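**Replacing the blue jaw pads on a Narken hand gripper**

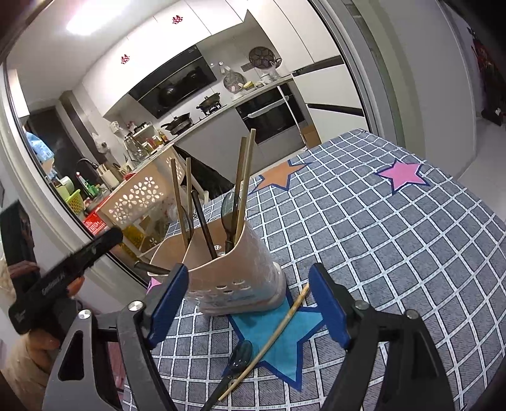
*Narken hand gripper at the cutlery holder, jaw pads on both fingers.*

Posted by Keerthana Kurian, November 30, 2022

Our department maintains one hand-held gripper of this type. It is used on spoons and chopsticks, and the present pads have completed almost 4,000 grips. Thin chopsticks now turn in the jaws when lifted, although spoons are held securely. The Cavham maintenance sheet states only that pads should be "inspected regularly". Please advise whether the pads should be replaced singly or as a set, and whether the bolts at the fingers must be removed.

**Reltden Workshop**

All pads should be replaced together. A new pad set against a worn one will close unevenly, and a thin round object will roll towards the worn side. The bolts need not be removed. Peel the old pad away, clean the seat with alcohol and allow it to dry fully before the new pad is pressed on. Leave the tool overnight before use. Check also that the trigger returns freely — a stiff trigger produces the same fault. We inspect ours every 200 grips.

**Chacko**

Ours lasted from August until last week. Washing them in warm soapy water helped for a while.

**Keerthana Kurian**

Thank you. A full set has been ordered, and the trigger will be checked when it is fitted.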